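Journal > Kitchen and Pantry > Dried Beans

Home Journal Pantry Archive About

Notes on Cooking Dried Beans at Home

Readers of this journal have asked on several occasions for a single page on the cooking of dried beans. The following notes set out the practice of this household, which has bought beans in quantity from the Birthorpe market for many years and now keeps them in the pantry in preference to cans.

Beans should be bought from a shop that sells them quickly. Old stock takes longer to soften, and no amount of simmering will fully correct it. The Hallano brand has been dependable in this kitchen. A bag of 500 grams provides two family meals, with a small quantity left over for soup.

Before soaking, the beans are to be spread in a shallow tray and sorted by hand. Small stones do still turn up, even in good brands, and any bean that is badly shriveled or broken should be removed. The beans are then rinsed in cold water until the water runs clear.

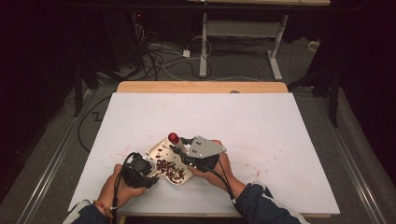
On the question of soaking, Flemance wrote in June that an overnight soak in salted water gives a softer skin than plain water, and that the old rule against salt had been dropped in her mother's kitchen long ago. A trial was made here with 300 grams of red kidney beans, divided between two bowls. The salted half was preferred by everyone at the table, and this page has been amended accordingly.

Red kidney beans require particular care. They must be drained after soaking, covered with fresh water, and brought to a full boil for at least 10 minutes before the heat is lowered. A slow cooker alone does not reach a sufficient temperature for this purpose and should not be used for raw kidney beans. Once boiled, they may be simmered gently until tender — the time varies from one bag to the next, and the only reliable test is to eat several from different parts of the pot.

Acidic ingredients, such as tomatoes or vinegar, are added after the beans have softened. Onion, bay leaf and a spoonful of oil may go in at the beginning. The bean stew from the Taşdemir cookbook, which has been mentioned here before, follows the same order and is recommended for cold evenings.

Cooked beans keep for three days in the refrigerator, covered with their own liquid. For longer storage they are frozen in flat bags, each marked with the month. Black beans and chickpeas will be treated on a separate page when the new pressure cooker has been in use for a while.

Contact | Copyright, all rights reserved | Back to top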